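Student Projects > Site Visits > Manipulation Course, Simulation Track

Last updated: Wednesday, August 24, 2022

Visit report: end-of-term session, robot manipulation course, Ayala campus

I attended the closing session of the manipulation course at Ayala on behalf of our own curriculum group, which is deciding whether to add a simulation track before students are allowed on hardware. The host was Mieke Smits, who teaches the course. Eliseo Bautista maintains the simulator and the grading scripts and answered most of my technical questions.

Format

Students work in teams of 3. Each team receives the same simulated cell, a set of household objects and a task list, and submits a controller that runs without operator input. The session I saw lasted 90 minutes and was run entirely on workstations. Teams presented in the order they had registered, with questions after each run.

The simulator is called Skatix. It was written in the department and has been used in the course since April. Before that, teams shared a single physical arm and booked it in blocks, and Smits estimates that a team got two useful afternoons with it in a term. The physical arm is still in the building but is reserved for the follow-on course.

The simulated cell

The arm is mounted overhead, pointing down at a perforated table. Inverted mounting keeps the table surface free, but it caused trouble for several teams early in the term. Gravity compensation has to be configured for the mount orientation, and the base frame has to be flipped in the kinematic description. Two teams had corrected the first and forgotten the second.
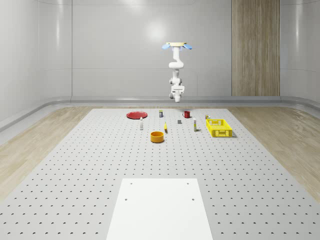 Object poses are drawn from a seeded generator, so any run can be repeated exactly. The graders keep 201 seeds for the students to develop against and a separate held-out set that is not released until after submission. Bautista said the held-out set was added when one team's controller turned out to contain a lookup table of grasp poses indexed by seed. It scored very well.

Contact parameters are the weak point. Friction is a single value per object, and the mug handle is approximated with convex pieces that leave a small step on the inside surface. A finger can catch on that step. The students know about it and most of them plan grasps on the rim.

Team runs

The first team, Gunine, used a conventional pipeline: segmentation, pose estimation against known meshes, a grasp table for each object and a sampling-based planner. Planning time was the main cost. Their planner treated the basket as a solid box for collision checking, so every approach into it was rejected until they replaced the mesh with five thin slabs – four walls and a floor. That fix took them most of a week to find.

The second team, Plala, trained a policy on demonstrations collected with a handheld controller. They recorded 264 demonstrations and discarded any in which the gripper touched a basket wall. In discussion they conceded that this was probably a mistake, as the policy had no examples of recovering from contact. Smits asked whether they had tried adding the discarded runs back. They had not had time.

Both teams treated the descent into the basket as a separate phase with a lower speed limit. Gunine checks clearance at the fingertips only. Plala has no explicit check and relies on the wrist camera. I asked whether the wrist could strike the rim when the target was close to a wall, and was shown the log entries where it had.
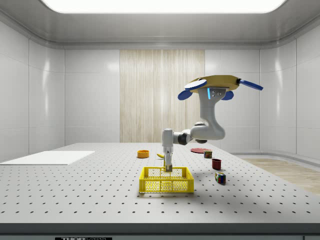

Grading

Scores combine task completion, time and a penalty for contact force above a threshold. The written report counts for half of the final mark. Smits is strict on this: a team that fails the task and explains the failure correctly can pass, and a team that succeeds without being able to say why has to resubmit.

Notes for our group

- The seeded generator and held-out set are worth copying as they stand.
- Skatix runs acceptably on the workstations we already own. Bautista will send the build instructions.
- The convex approximation of handled objects needs work before we use it for grasp exercises.
- Ask Smits for the report rubric.
- No transfer to the physical arm was shown, and I have no basis for judging how well these controllers would carry over.

We use cookies to remember your settings on this site. By continuing to browse you accept their use.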